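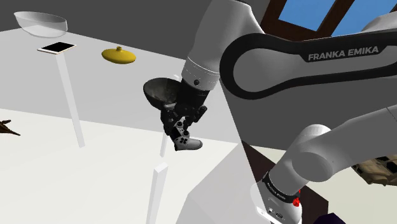
A Franka Emika arm in the simulated room, with a dark bowl and a white game controller at the gripper.

The Nandix open day is a public demonstration of simulated robot manipulation held each May at the Nurngate site. It was started by Benmoussa, a developer of training software for robot arms, and is run on the Gretix simulator. Visitors watch rendered sessions on a wall display and may request a rerun from a stored starting state.

Format

The program has 4 sessions, each lasting 55 minutes. A session consists of a short talk, a run in a furnished virtual room and a period for questions. Seating is limited to 92 places per session, and the doors open at 9 a.m.

Demonstrated work

The runs deal with picking up household items near a table. Object poses are changed between runs, and the arm may meet two items close together. Such cases are kept in the program – they show how contact between the fingers and irregular shapes is computed. The operator can pause a run and view it from another angle. 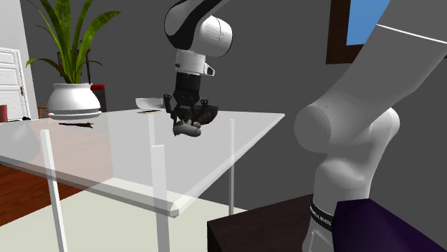 Gripper closed around a dark brown object near the glass table, with a gray object directly beneath it.

Stored runs

Each run is logged with joint positions and contact forces. Logs are kept for 90 days and can be replayed in Gretix on request. Rendered video is stored separately, at reduced resolution.

See also: Robot simulation; Grasp planning; Parallel gripper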